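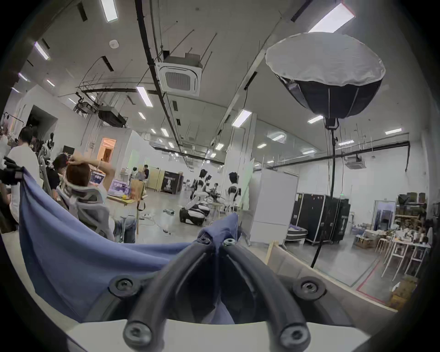

When does the Mollwood night bus come back? It starts running again on 2021-04-28, with the last one leaving Hullgate at 11:48 p.m.

I've missed that bus so much! Jarrah Kingi at the transit office told me 3,841 people signed the petition (me included, twice if I'd been allowed), and the route keeps all its old stops
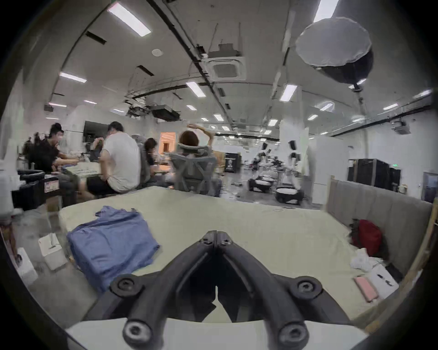
plus a new one by the Zikow bakery, so late shifts there get a ride home too. The timetable holds until October, and then they'll look at the numbers again.

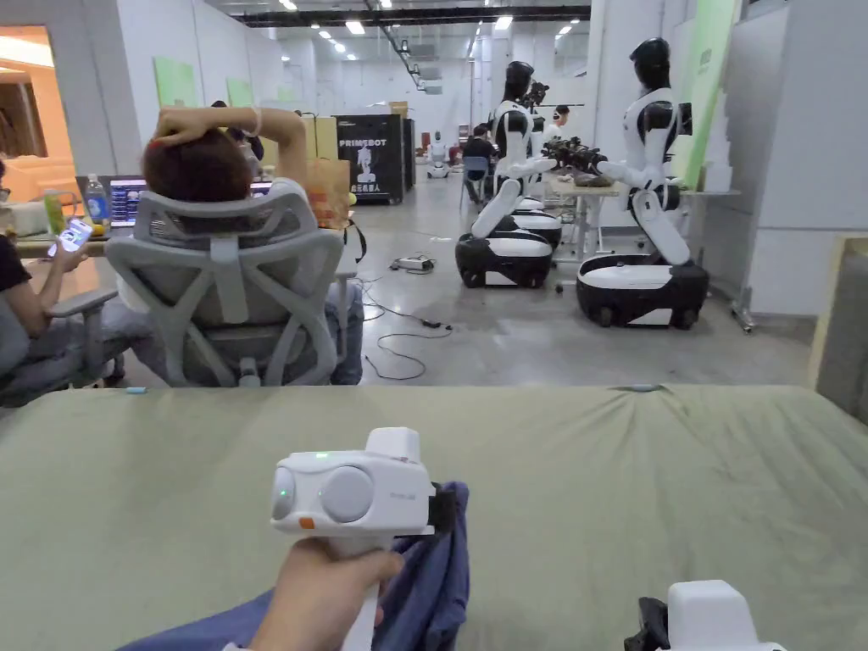
How do I pay? Cash or card to the driver, and your old pass still works. See you on the back seat!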